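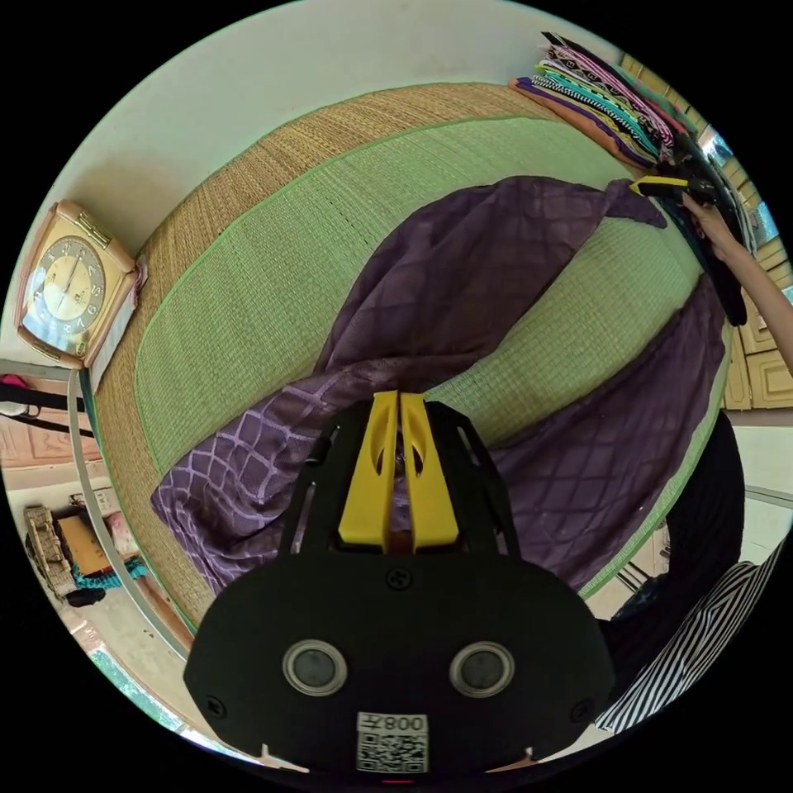 By Digby Tapsell | April 2026

Kids' Corner > Big Questions > Who Runs a College?

Print this page | E-mail this page

Who Is in Charge of a College?

If you go to school, you probably know who the principal is. You may have even been sent to see the principal once or twice (I certainly was, and I still remember the squeaky chair). But a college can be as big as a small town, with its own streets and dining halls and sometimes its own police officers, so who gets to be the boss of all that?

Most colleges have a president. This isn't the president who lives in the White House, although the word is the same, and it does get muddled up at my dinner table. A college president looks after the whole place from day to day. At Jatdale College, where there are almost 400 students, the president knows a great many of them by name and eats lunch with them when she can. At a big university like Stevport, she would need an awfully long table!

Now, you might think the president is at the very top, but there is a group of people above her called the board of trustees. "Trustee" has the word "trust" tucked inside it, and that is a good way to remember what it means. Trustees are trusted to take care of something that doesn't belong to them. They might be doctors or farmers or shopkeepers or retired teachers, and most of them have other jobs and only come to the college for meetings.
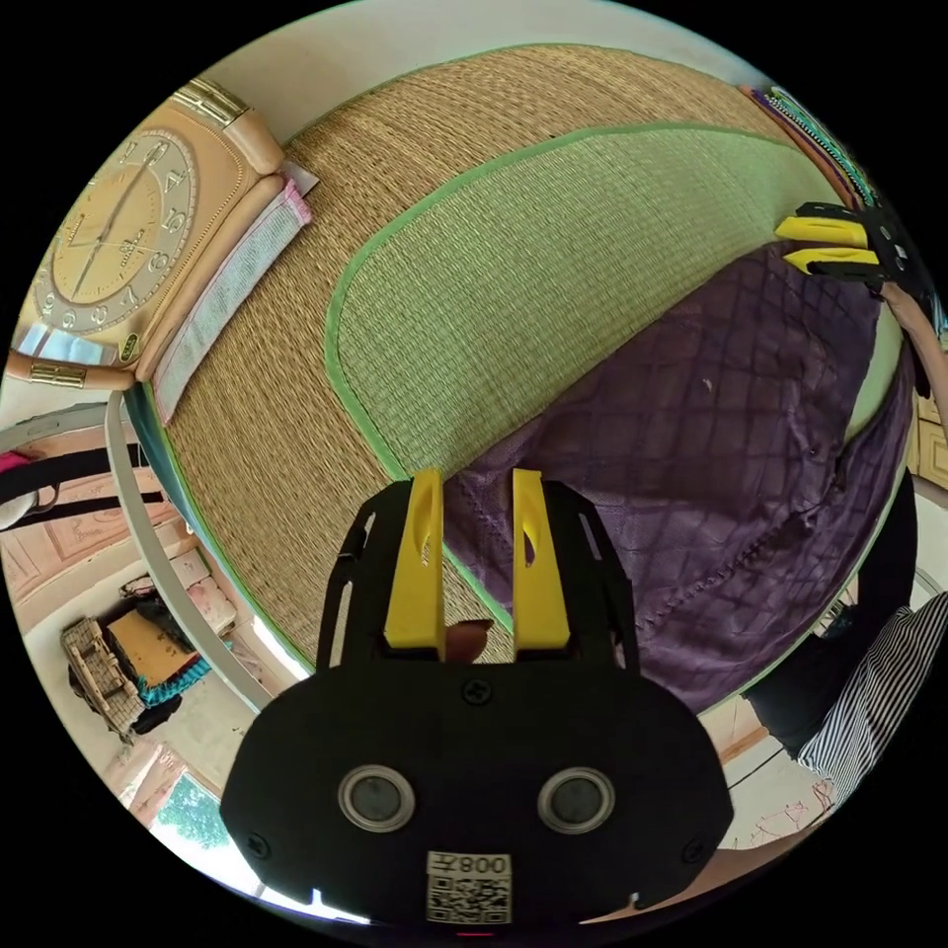

Woven mat on a bed.

So what do they do at those meetings? Well, they choose the president, to begin with, and if things go badly they can choose a new one. They also look at the budget, the big plan for how money will be spent. Suppose the roof of the library is leaking and the science lab wants new microscopes, and there is only enough money for one of them this year. Somebody has to decide, and they may talk about it for a long, long time.

The person who leads the board is called the chair. Yes, like the thing you sit on! Long ago, the leader of a meeting often had the best seat in the room, and the name stuck.

And who decides what gets taught? Mostly that is the professors, who are called the faculty when you talk about them all together. At Jatdale they meet every February to go over new classes for the fall.

Words to know

Budget: a plan for spending money.
Faculty: the teachers at a college.
Trustee: a person trusted to look after something for others.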